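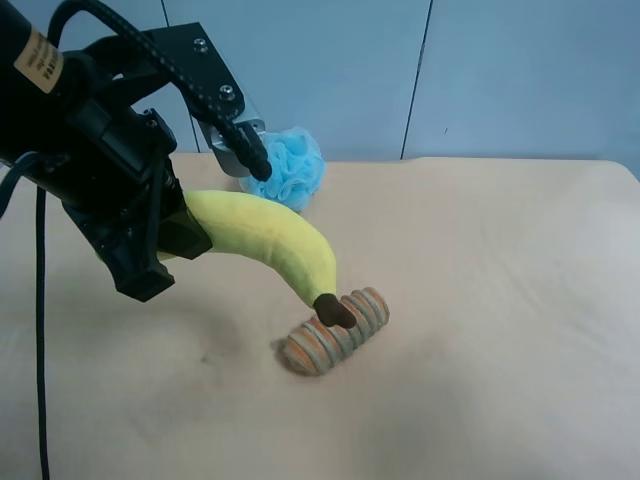 November
Kerstin Sundqvist and Arvid Løken

4.2 What the packing staff were told, and what they do now

The case for the arms at Haugland was put to staff in simple terms. Mixed returns and loose goods would be picked by machine, and the people who had done that work would move to "supervision". We were given the planning slides by Prokeo, the firm that runs the site, and the word appears on nearly every page. It is never defined. When we asked the shift lead, Jonatan Rønning, what a supervisor does in an ordinary hour, he said that mostly they put things back.

We spent 33 hours at the cell over two visits and interviewed eight members of staff. Our notes do not support the claim that handling work has gone away. It has been broken into smaller pieces and moved to either side of the arm. Somebody sets out the goods, somebody watches the grip, and somebody clears the table and starts the next run. In the old job sheets these steps were not listed at all, as they were simply part of picking. In the new ones they are still not listed, and so they do not count towards anyone's grade.

Curved and soft items take up much of this hidden time. A picker who has handled fruit for 20 years does not think about where to hold a banana. The arm has to be given a place to hold it, and staff disagree about which place is best. Siv Strömberg prefers a hold near one end and told us she judges it by the bend of the fruit. Zhenhua Qin wants it closer to the middle. Neither was asked when the grip settings were chosen (Figure 3).
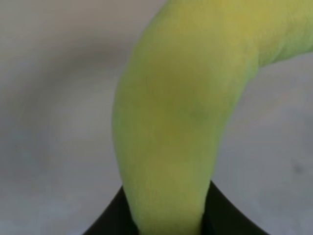 Figure 3. Greenish banana held at its lower end, seen from the gripper.

The view in Figure 3 is also the one that staff are asked to judge from. Strömberg was doubtful about it. A dull patch on the peel may be a bruise or may be shadow, and she said that with the fruit in her hand she would turn it over and know. On the screen she has to guess, and her guess is logged under her name. We think this matters more than the pick rates that fill most of the Temden report, which treats every check as if it cost the checker nothing.

Prokeo's reply was that staff will get used to the screen. They may. We would want to see that measured before it is used to set staffing levels, and we have found no plan to measure it.

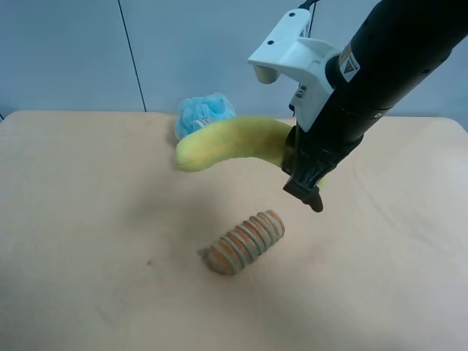 4.3 Pay grades after the change

The supervisor grade at Haugland sits 2 per cent above the old picking grade. Drornidance, which supplied the training course, describes this in its brochure as a skilled technical post. The contract wording we were shown is that of the picking grade with the title changed.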